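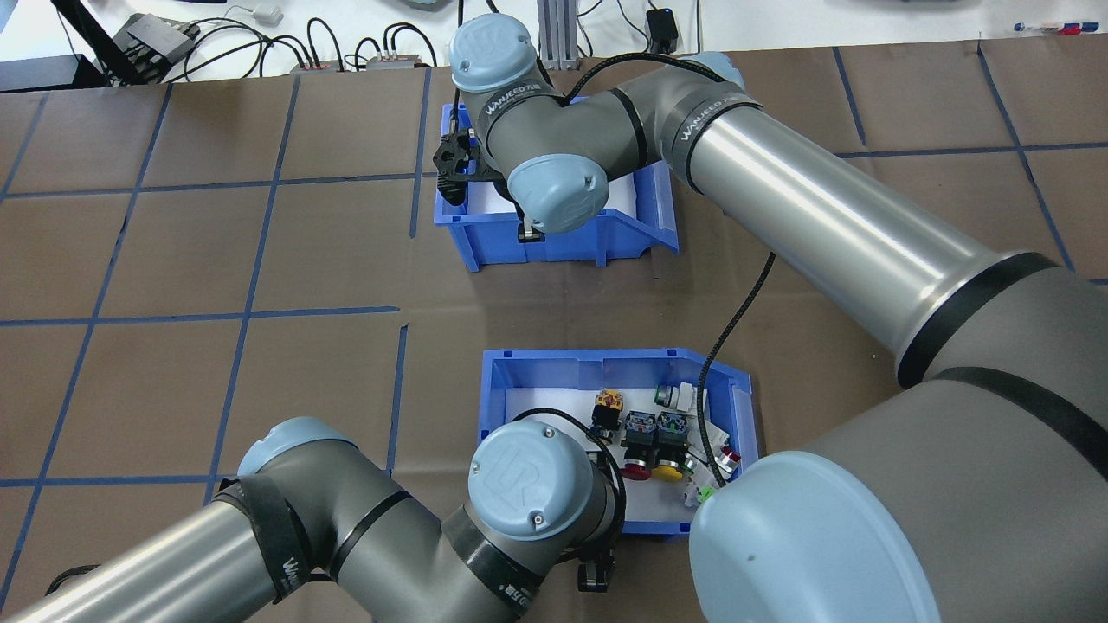

Two blue bins on brown paper, with tape marking off the squares.

1/28/20

I finished sorting the paper in the spare room last night. It was left over from the move to Sutcliffe and I had been walking past it for two winters. When I weighed the recycling bags on the bathroom scale I gave up after the third one, but I did keep count of what I scanned, and it came to 769 pages.

My rule was to touch each sheet once. Tax papers went in one stack, anything with a serial number went in another, and the rest was recycled or shredded. I broke the rule for letters. I read most of those, and a few of them twice, so that stack took a whole evening.

The manuals were easy. Nearly all of them can be found online now. I kept the one for the Claline boiler because the repair man asked for it last time, and the one for the sewing machine because it has my notes in the margins.

Photos are still not done. I would guess there are 1,000 of them, mostly doubles from when the drugstore printed two sets whether you wanted them or not. They are in shoe boxes under the bed and will stay there until February.

I tried an app called Tindidness for the scans and went back to plain folders named by year. The app wanted me to tag everything and I don't think in tags. If I need the water bill from 2014 I will look in 2014.

The shredder overheats after ten minutes, so the last bag is waiting by the door.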